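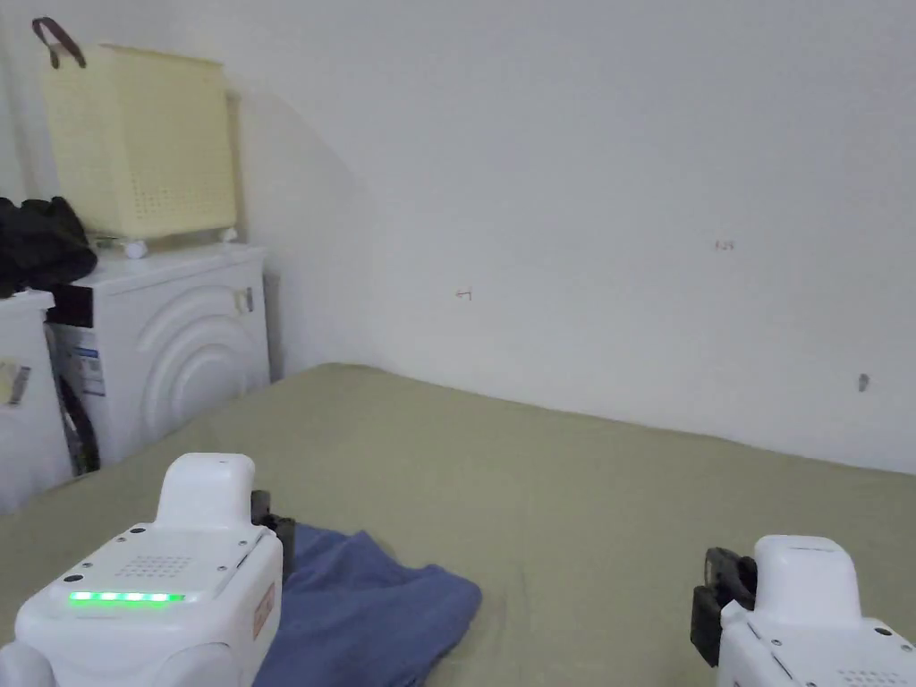
Folding laundry on the bed

A bed is the largest flat surface in most homes, and it is at a good height for folding. It also gets slept in every night, so a pile left on it has to be dealt with by bedtime. These tips are for small apartments and shared bedrooms where there is no laundry table.

Before you start

Make the bed first. Pull the sheet or duvet flat and smooth out the big creases with your forearm. A lumpy surface puts lumps in the folds, and socks get lost in it.

Check that your hands and the bedding are clean. Dark bedding sheds lint on pale shirts, and new colored sheets can rub off on anything damp. If the sheet has not been washed a few times yet, lay an old white towel down and fold on that.

Damp clothes should not go on the bed at all. Feel the waistbands, collars and pocket corners. If any of them are cool to the touch, hang the piece over a chair for another hour.

T-shirts

Lay the shirt face down with the neck away from you. Smooth it from the middle outward. Fold one side in to the middle of the shoulder, turn the sleeve back on itself, then do the other side. Fold the bottom third up and fold once more to the collar.

If the drawer is shallow, fold it one more time and stand the shirts on edge. Kellier drawer inserts come in two heights and the low one is enough for adult shirts folded this way. A cut-down shoebox does the same job.

Shirts that have been sitting in a heap will not fold well straight off. Hold each one by the shoulders, give it two hard shakes, and let it lie flat for a minute.

Towels

Fold lengthwise in thirds, then in half, then in half again. Put the folded edge toward the front of the shelf. Bath towels fold better if you hold one end under your chin and let the rest hang down before laying it on the bed.

Pillows and pillowcases

Wash pillowcases inside out. Lint and hair collect in the seams, and turning them out before the wash gets rid of most of it. Zip or button them closed first or small things will end up inside – usually one sock and a washcloth.

Put clean cases back on the pillows before folding anything else. A covered pillow makes a useful place to stack finished pieces, and it picks up and moves in one go when you need the space. Keep the stack low. More than five or six pieces and it slides.

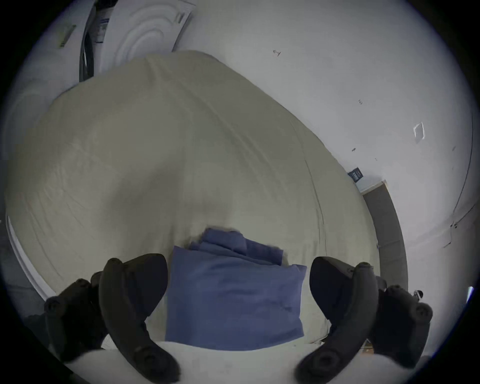 Blue pillow and folded blue cloth on a beige duvet.

If you keep spare bedding in sets, fold the sheets and one case flat and slip them inside the other case. Write the bed size on a scrap of masking tape and stick it to the outside.

Duvets

Shake from the two bottom corners, not the top, so the filling goes back down toward the feet. If there is a hollow down the middle, lay the duvet flat and pat the filling in from both sides. Turn it end for end when you change the cover.

Marks on the wall beside the bed

Bedroom walls pick up pen, crayon and scuffs at mattress height. Try a barely damp cloth first, then a little dish soap. A melamine sponge will take off most of what is left but it dulls gloss paint, so try it low down first. Small nail holes can be filled with a dab of spackle and sanded the next day. Pull the bed out six inches while you do this and vacuum behind it.

Putting away

Sort by room, then by person. Carry one room's stack at a time. Anything that belongs to someone who is out goes on their pillow.

See also: Airing a mattress, Storing winter blankets, Getting lint off a dark sheet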